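Automation of Tray Sorting at the Harkia Staff Canteen
Student project report
Graça Bettencourt

3. Work observed

The canteen at Harkia serves lunch in two sittings. Before the change, four people worked the return counter: two cleared trays, one sorted tableware and leftover food, and one loaded the washer. In March the sorting step was moved to a robot arm supplied by Sellico. Our task was to record what happened to the other jobs.

We logged 1051 items over 16 sittings. Each item was marked as sorted by the arm, sorted by hand, or set aside. We also interviewed the counter staff twice, before the change and 20 working days after it.

4. Findings

The person who used to sort now watches the arm and steps in when it stops. Staff call this "minding." It involves less lifting and less contact with food waste, but the worker cannot leave the station. Three of the four said the shift felt longer. One preferred the new work -- her wrist pain had eased.

Pace was the main complaint. Under the old method, staff slowed down together when the counter was full. The arm keeps one speed, and trays wait in front of it. The tray clearers now do part of the sorting themselves during the last 60 minutes of service, and this extra work does not appear in the job descriptions.

4.1 Item types

Plates, cups and bowls have regular shapes and were entered in the item list first. Fruit and bottles were added later, at the request of the staff, who had been picking them out by hand.
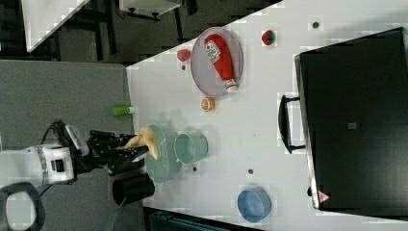

Grip settings are kept per item type and can be changed only by the shift lead. The minders asked for access to them. They notice a bad setting well before the shift lead does, and at present they write it on paper and wait until the end of the sitting.

5. Limits of the study

One canteen and one crew were studied. Haslam, the second site on our plan, withdrew before logging began. Washer loading was not timed.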